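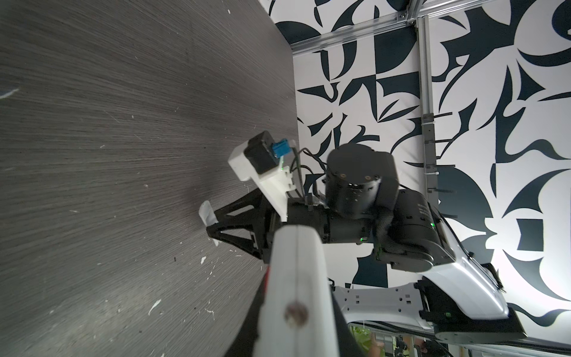 Company > About Us

About Rostia

Rostia produces training videos for hospitals, clinics and nursing schools. We started in Clistmont with one edit suite and a contract for hand-washing refreshers. The company now has 6 full-time staff and a studio on the second floor of the old Condori building.

Most of our work is instructional: patient lifting, medication carts, infection control, new employee orientation. We have finished more than 300 videos. Running times go from ninety seconds to just under an hour, and most clients ask for captions in English and Spanish.

Yurani Yupanqui founded the company and still directs the clinical shoots. Emmett Kincaid handles camera and lighting. Zineb Younis writes scripts and works with each client's nurse educators until the steps are approved in writing. Mwangi Nyamweya edits and keeps the archive, where raw footage is stored for two years after delivery.

We film on location when a ward can spare the room. Otherwise we build the set in the studio, which has 900 square feet of floor and its own loading door. Shoots usually start at 7 a.m.

Our Vukosska series on safe patient transfers is licensed by the seat. Schools can request a preview copy in July, before fall classes begin.

For quotes, write to Yolotzin Cortés in the front office.

Search this site
Enter keyword
Go

Related
What to Expect on Shoot Day
Script Approval: A Short Guide
Captioning and Translation
Vukosska Series Licensing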